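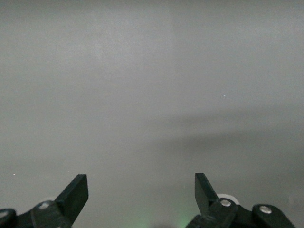 Gray surface, shadow band on the right, two pale specks

Thread: Flat gray top, shadow or stain?
Board: Surfaces and Finishes

diter_bench
I'm refinishing a run of work surfaces and want opinions before I order anything. The color is a light gray with a slight greenish-beige cast, no pattern. Two things bother me. There is a faint vertical line coming down from the top edge, a bit right of center, where the gray goes from lighter on the left to cooler and darker on the right. Then there is the dark band across the right half. My business partner says stain. I say shadow. The coating, if the paperwork is right, is Stallanau two-part in satin, put on in July.

Martim Serrano
Shadow. The top and bottom of the band are both blurred and it gets deeper toward the right side. A spill leaves an outline, usually a darker ring where it dried. I can't find one.

gultinthorpe22
Agree on the band. I'm less sure about the vertical line. It fades before it gets halfway down. A joint between two panels would carry on to the front edge unless somebody filled and sanded only part of it.

O. Akpan
Not every stain has a ring. Oil under a satin coat spreads with a soft edge and can look exactly like that. I stripped a counter last winter that had the same gray bloom on one side, and it was machine oil that had been wiped off badly before coating. I wouldn't rule it out from one picture.

Martim Serrano
Oil bloom under a two-part coat normally comes with fisheyes or a change in sheen. I don't see either.

O. Akpan
You don't see much of anything at that size. Fisheyes can be smaller than a pinhead. The original poster should put a flashlight flat on the surface in a dark room and look across it.

diter_bench
Fair. I'll do the flashlight test tonight. Any thoughts on the specks? One is pale and slightly long, near the top of the band. The other is over by the left side, low down.

HCarhuamaca
Dust, lint, or nibs in the coating. Drag a fingernail over them. If they move, dust. If they catch and stay, nibs. Nibs come off with a razor blade held nearly flat, then a gray pad, then polish. Don't sand a satin finish locally with anything coarse. You will get a shiny or dull spot that shows worse than the nib did.

gultinthorpe22
Seconding the razor blade. Put tape on both corners of it first.

Hường Âu
On the vertical line: what are you lighting this with? Two sources of different color temperature will give you a soft change from warm to cool across a plain gray surface. The upper part is clearly getting the most light. If you have a window on one side and a tube fixture on the other, I would check that before looking for a joint.

diter_bench
Both. Window on the left, LED tube overhead.

Hường Âu
Then cover the window and look again. If the line goes, you have your answer. If it stays put, run a straightedge across it and check for a step.

Octavio Guzmán
Everyone is talking about lighting and skipping the product. Stallanau satin needs the matting agent stirred back in before each pour. If one half was coated from the top of the can and the other from the bottom, you get two slightly different grays with a soft transition where the wet edges met. I have seen this on my own work.

HCarhuamaca
That changes sheen more than color.

Octavio Guzmán
Sheen reads as color on a light gray. Look at it from the other end of the bench and the halves trade places, light for dark. Real pigment variation stays the same from any side.

HCarhuamaca
OK, that is a decent test. I still think it's the window.

diter_bench
Results. Window covered, tube only: the vertical line is gone. Window only: it's back, fainter. So that was the light. Flashlight laid flat: no fisheyes, no change in sheen over the dark area. I moved the bench lamp and the band moved with it.

Martim Serrano
Shadow, then.

O. Akpan
Good. I'd still wipe that side with solvent before recoating.

diter_bench
I will. The specks: one was dust. The other catches a nail, so razor blade it is. Next question is the recoat. Paperwork says 900 grams for the whole run, which sounds low to me for two coats.

gultinthorpe22
Depends on area. What are you rolling with?

diter_bench
Short nap microfiber, 4 mm. I don't have the area in front of me, I'll measure tomorrow.

Octavio Guzmán
Foam leaves less texture, but it also traps bubbles with this product. Stay with microfiber. Stir for two full minutes, scrape the bottom of the can, and box all your cans together if you open more than one.

Hường Âu
Does it have to be Stallanau again? I moved to Apaza matte for work surfaces. It hides dust nibs better and touches up without a halo.

Octavio Guzmán
Apaza matte marks if you drag metal over it. Fine for a shelf. I wouldn't put it on a bench.

Hường Âu
Mine has had metal dragged over it since it was coated and it buffs out.

Octavio Guzmán
With what?

Hường Âu
White pad and water.

diter_bench
Staying with Stallanau, I have hardener left over – will check the date on it. Will post the square footage when I have it.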